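Umora two-arm tabletop cell: review after one winter in a small packing kitchen

We pack pantry sets. A customer picks sauces, pastes and dry seasonings from a list, and we sort them into a divided bin, check them against the ticket and send them down to boxing. The work is done at tables in our Adthorpe unit. In January we put the Umora cell on one of them, and it has been running on weekdays since then. I supervise the day shift, so this review is about living with the thing more than about its spec sheet.

What you get

The package is two arms, grippers, a camera at the wrist, a controller and a license for the Cassim planning software. We paid extra for the longer mounting rail and would do so again. Setup took two days, one of which went on the network. The manual is decent on safety and thin on everything else. Error 103 is listed as "grasp not confirmed" and you will see a lot of it in the first week.

Speed

It is slower than a person. Our best week so far was 2734 items placed. The same table with a trained packer does more than that without hurrying. If you are buying on speed alone, look at something bigger and fixed, with a conveyor. We bought it because we could not fill the early shift, and a slow table that starts at 5 a.m. is worth more to us than a fast one that starts at 8.

What changed for the packers

Nobody lost hours, which was the first question at the meeting and a fair one. The jobs did change. Before, four people packed and took turns checking. Now three pack, and the fourth runs the cell: loads the table, clears faults, and confirms each bin on the screen before it moves on. That job rotates every Thursday. Some people like it. Others find it dull, and I agree with them – watching a machine for a whole morning is tiring in a different way from lifting.

Wrists are better. Two packers who used to swap out by lunch now work through. On the other side, the cell operator has to stay within reach of the stop button, so you can't chat across the room the way you could before. We moved the radio closer, which helped a little.

One thing I would push for early is pay. The operator job needs training and some judgment, and for the first month we paid it at the packing rate. That was a mistake and we heard about it. It now carries a small supplement.

Handling

Square cartons are easy for it. Round and shiny goods are where you earn your supplement. Glare on a lid can throw off the position, and items set down close together take more tries than items with space between them.

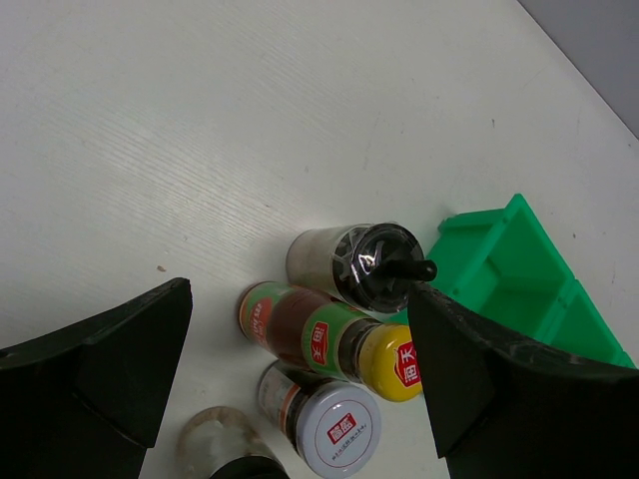

Mixed shapes are slower again, and we now ask whoever loads the table to leave a hand's width between pieces when there is room. The Prollevham finger pads, sold separately, grip glass better than the stock ones. They wear, so order a spare set with the cell.

Support

Good by phone, slow by email. A software update in the second month reset our saved bin layouts, and it took 10 days to get them back. Export yours before any update.

Verdict

Worth it for a small shop with a shift it can't staff and people willing to learn the screen. Budget for training time and for the pay question. I would not buy a second one yet. We have asked Umora for a quieter gripper and a larger fault display, and I'll update this review if either one arrives.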